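3.2 Bathroom fittings and reported cleaning habits

The second part of the survey asked respondents about the room they used most often for washing, and about how they looked after it. We received 966 completed forms out of 1,000 mailed. The forms were two pages long and were sent with a prepaid envelope. Coding was done by Ruba Jaber and checked by Issa Issa, who went back to the paper copies wherever an answer had been crossed out or written in the margin.

Respondents were asked to name the surface in the room that they cleaned most often. The vanity top was the most common answer, followed by the basin and then the mirror. Floors came well behind. This differs from the pilot, where floors were near the top, but the pilot was run in February at the end of a wet summer and several people wrote that they had been mopping up after leaks. We don't think the two sets of answers should be compared closely.

Mirrors over the vanity were treated as part of the basin area for coding, whatever their width (Figure 4). Where a respondent had a separate mirror elsewhere in the room, such as one on the back of a door, it was coded under "other surfaces".
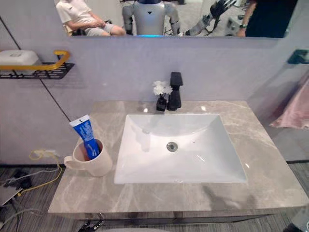 Frequency of cleaning was recorded on a five-point scale, from "daily" to "less than once a month". Households with children under five chose "daily" more often than the rest, and this held for both owners and renters. Renters were less likely to report cleaning grout or sealant at all. In the comments, a number of them said that the sealant was already discoloured when they moved in and that they saw it as the landlord's job. Awwad's earlier interviews with tenants found the same attitude, although his group was much smaller and all lived in flats.

We also asked what was kept within reach of the basin. Soap was listed on nearly every form. Bar soap and liquid soap were recorded separately, and people who kept both were asked which one they used for their hands. Most said liquid. Bar soap was more common in the shower, and older respondents were more likely to keep it in a lidded box or dish. Only 83 respondents reported a wall shelf beside the basin – the rest kept things on the vanity top, in a drawer or on the window sill.

Having a shelf made little difference to how often the vanity top was wiped. It did seem to affect how long the job took, as respondents with a shelf gave shorter times, but the group is small and the times are self-reported. Lina Boutros has suggested that a diary would give better figures than recall, and we agree.

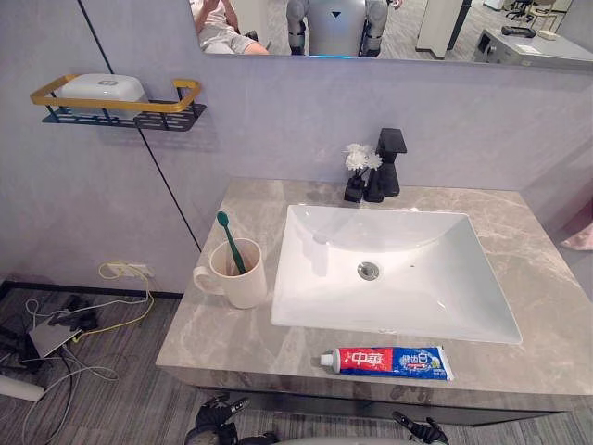 Did people who cleaned more often also use more product? Mostly they used less at each clean, and a damp cloth with no product was the usual choice among those who wiped the basin every day.

Stronger cleaners were kept for the toilet and the shower floor. Respondents who cleaned less than once a fortnight were the most likely to use bleach on the basin, and also the most likely to say that the smell bothered them. Ventilation was covered by a single yes or no item on whether the room had a working fan, so we can't say how long any fan was left running. That item will be reworded before the form is used again.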